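Dredell Neighbors Board > Shops and Errands > Is the snack aisle at Dirnari shrinking or is it me?

marlow_55
Posted 8:10 am
Dirnari put up signs in May saying "new look, same great value." I don't buy it. I've shopped there for years and the new shelving looks like a way to put out less stuff and charge more for it. A can of chips used to be an impulse buy. Now I stand there doing math. Has anyone compared prices before and after, or are we all just grumbling?

pintobean
Reply to marlow_55
Grumbling, mostly. I keep my receipts and the chips went up 10 cents. That's it. Everything goes up. The Endel on the other side of the tracks went up more and they didn't even paint.

marlow_55
10 cents on what size, though? That's my whole question. If the can got smaller, your receipt won't tell you.

quietkettle
He has a point. Look at the grams. I had an old can in the garage with screws in it and the new one holds 2 grams less. Not a scandal, but they didn't put that on the sign.

pintobean
2 grams is one chip. You're mad about one chip.

quietkettle
I'm not mad about it. I'm saying "same great value" should mean same.

hobb_lane
The can size is up to the maker. Dirnari just sells what comes off the truck. If you want to blame the store, blame the spacing. I worked grocery for a long time, and when you pull everything to the front edge and leave air between, it looks full and it isn't. Every chain does it.

tuesdaysoup
I don't believe the "air" theory either, sorry. I've seen that shop restocked and there's plenty in back. What bugs me is the unit price labels. Half of them are per ounce and half are per can, so you can't compare two things sitting side by side. Su Market does the same and I complained there too. Got a form letter with a ticket number, 119, and nothing since.

hobb_lane
Ticket 119 is probably still sitting in a tray. Ask for the store manager in person, in the morning, before deliveries.

marlow_55
OK, pictures from Dirnari. Make up your own minds. I'm still not convinced by either side.

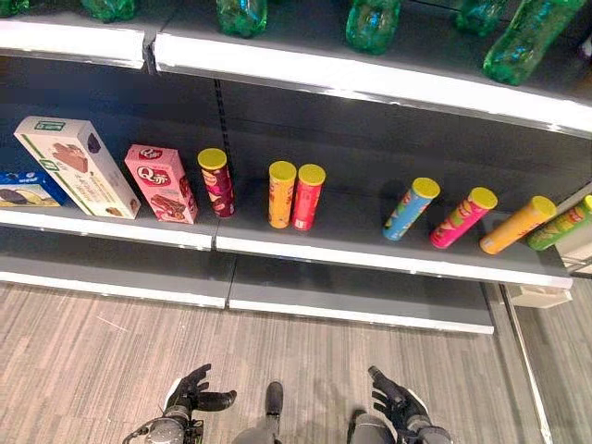
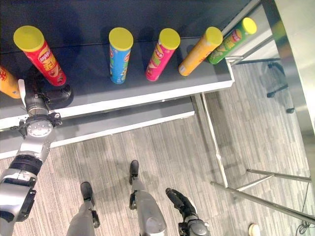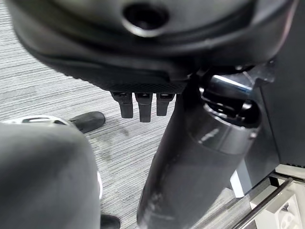 Dirnari. Green bottles in the first one, chip cans in the second.

pintobean
Looks like chips to me. I'll bring my receipts to the next thread.

tuesdaysoup
Bring the unit prices too, or we'll be right back here.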